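Clamico Parnum Standing Garment Steamer
Owner's Guide, Section 2: Setting Up and Your First Steam
Text revised 11 Jan 2026 by Hanane Gaber, Plivham

Welcome, and thank you for bringing a Parnum home! We know how tempting it is to plug everything in and go straight for the most wrinkled shirt in the closet, and we would like you to be doing exactly that very soon. Please read this section once with the parts laid out in front of you, though. The pole and the hose go together in a certain order, and it is a nuisance to take them apart again once the tank is full.

Choosing a spot

Stand the base on a hard, level floor, within easy reach of a grounded outlet. A low rug is fine, but on deep carpet the base can lean a little and the water sensor may think the tank is empty when it isn't. Leave room behind you as well – most people step back more often than they expect when they are working on a long dress or a set of curtains.

Caution: Do not use an extension cord with this steamer.

Putting the pole together

1. Open both pole clips and pull the upper sections out until each one stops.
2. Close the clips firmly. They should snap. If one feels soft, open it, turn the section slightly, and try again.
3. Push the pole down into the round socket at the back of the base, with the small arrow facing you, and tighten the collar by hand.
4. Slide the hanger onto the top of the pole and press until the side buttons pop out.
5. Screw the hose connector onto the brass outlet, clockwise. Hand-tight is plenty, so please put the pliers away.
6. Hang the steam head on its hook. The hose should drop in one smooth curve with no kinks in it.

Note: If you bought the folding pole (kit 252), skip step 1 and follow the card that came in the bag with the collar.

Filling the tank

1. Make sure the dial is at Off and the plug is out of the wall.
2. Lift the tank by its handle, turn it over, and unscrew the cap.
3. Fill with cool water up to the line, 50 fluid ounces in all. A jug is easier than holding the tank under a kitchen faucet.
4. Screw the cap back on, turn the tank upright, and lower it into the base. You will hear a few gulps as the water finds its way down.

Caution: Never add vinegar, perfume, fabric softener or starch to the tank. If you like your linens scented, put a drop of something on a cloth and keep it in the drawer with them.

Your first steam

1. Plug in the steamer and turn the dial to 2. Setting 1 is for silks and thin linings, and it is a bit too gentle for the first rinse-through.
2. Wait for the green light.
3. Lift the steam head, point it away from yourself and anyone else (pets too!), and let it run for 12 minutes. A little spitting and a faint warm smell are normal the first time.
4. Hang up an old cotton shirt and practice. Start at the shoulders and come down slowly, pulling the hem gently with your free hand. Let the steam do the work – there is no need to press hard.
5. Turn the dial to Off, hang up the head, and unplug.

Caution: Steam burns. Wear the mitt on whichever hand is holding the cloth, and never steam clothing that somebody is wearing, even if they are late for a wedding and ask you nicely.

If the hose begins to gurgle, raise the steam head straight up over your shoulder for a moment. Water has collected in the low part of the curve, and lifting the head sends it back to the base.

Small and soft pieces

Not everything wants to go on a hanger. Baseball caps, knits and other small things can be freshened on a table using the Fawzy pad, which is sold separately. Lay the piece on the pad, keep the head a hand's width away, and use short bursts. With caps, start with the crown and go lightly over the brim, as some brims have cardboard inside and will lose their curve if they get too damp. Reshape with your fingers and leave the piece alone until it has cooled completely. We gave a gray cap a whole evening over a bowl last July and it was all the better for it.

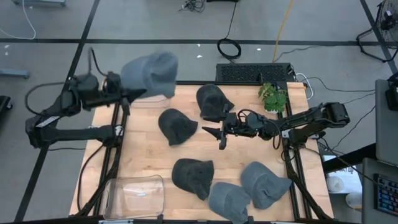
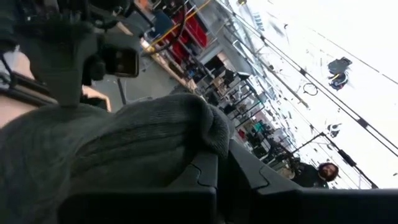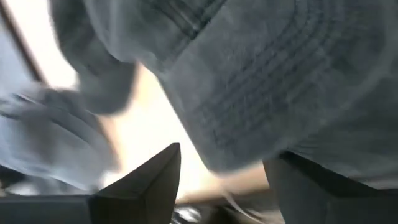
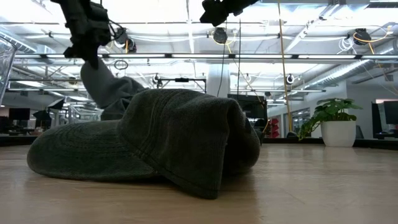

Can I leave water in the tank between uses?

It is best to empty it each time. Let the steamer cool first, then lift out the tank, pour away what is left, and open the drain plug under the base over a sink. Leave the cap off the tank overnight so the inside can dry.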